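The Long Night Shift: Why "Clistness" Is the Sitcom I Keep Starting Over

I watched the first season of Clistness in one weekend, and then on Friday I put the pilot back on while I folded laundry and ended up standing there holding the same towel for 18 minutes. It's that kind of show.

The setup sounds like nothing. Clistness is a small town with a ferry terminal, and the ferry doesn't run at night. The terminal stays open anyway, and so does the snack counter, and the whole series takes place between the last boat and the first one. People miss the boat. They sit down. They talk. By the third episode you know every plastic chair in that waiting room, and you have a favorite.
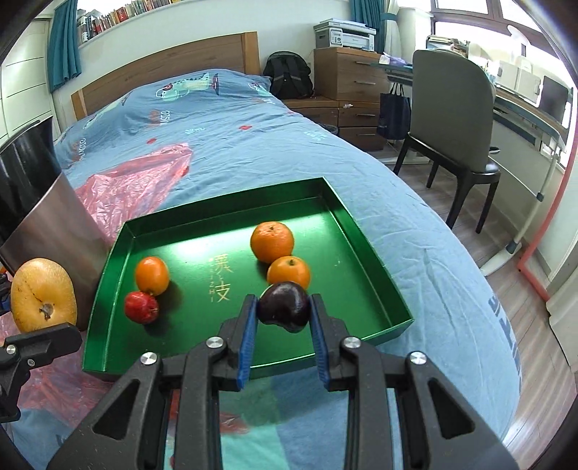
What gets me is how patient the jokes are. There's a running bit about a lost suitcase that starts as a throwaway line in the pilot and doesn't pay off until the finale, and when it does (I won't spoil it!) I had to pause the thing because I was laughing too hard to hear what came next. Most comedies would have cashed that in by the first commercial break. The writers here let it sit and get stranger, and every few episodes somebody walks past the luggage desk and you feel the whole room lean in a little.

It also looks wonderful. The terminal is one big set, built by the production company Tarigan in an old bus garage, with 354 lockers along the back wall. All of them open. Locker 777 becomes practically a character by midseason, which is a funny thing to write about a locker that isn't supposed to exist, but go watch episode five and tell me I'm wrong.

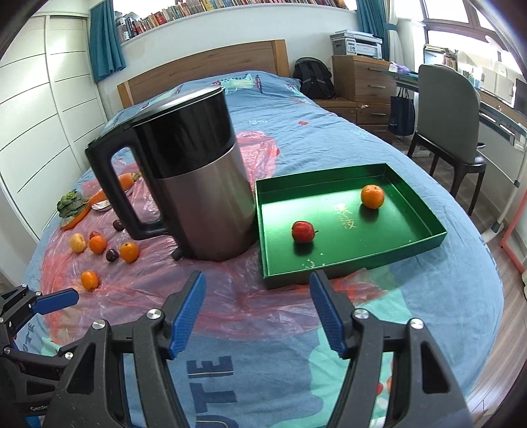
From the Television & Streaming Desk

The music deserves its own paragraph. Tesis, the duo behind the score, use an upright piano, a squeaky accordion and not much else, and they know when to quit. The best scene of the season has no music at all, just the vending machine humming while two sisters work out who is going to call their dad. I've seen that scene four times and I still hold my breath through it.

Is it perfect? No. The second episode drags, and there's a subplot with a traveling magician that wanders off and never comes home. The cold opens run long too. But I'd rather have a show with a few loose threads than one that's been ironed flat, and the cast is so good together that even the slow parts feel like hanging out with people you like.

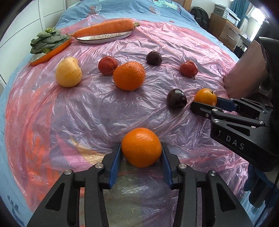

Oranges and other fruit on a plastic sheet.

Season two is due in July, and before that the Wonder, our local revival house with 400 seats and the best popcorn in the county, is showing the last three episodes on the big screen. I can't wait to hear that suitcase joke land with a crowd. If you haven't started yet, you have time, since the whole season is only eight half-hours. Skip the recaps, start with the pilot, and stay through the credits on episode six.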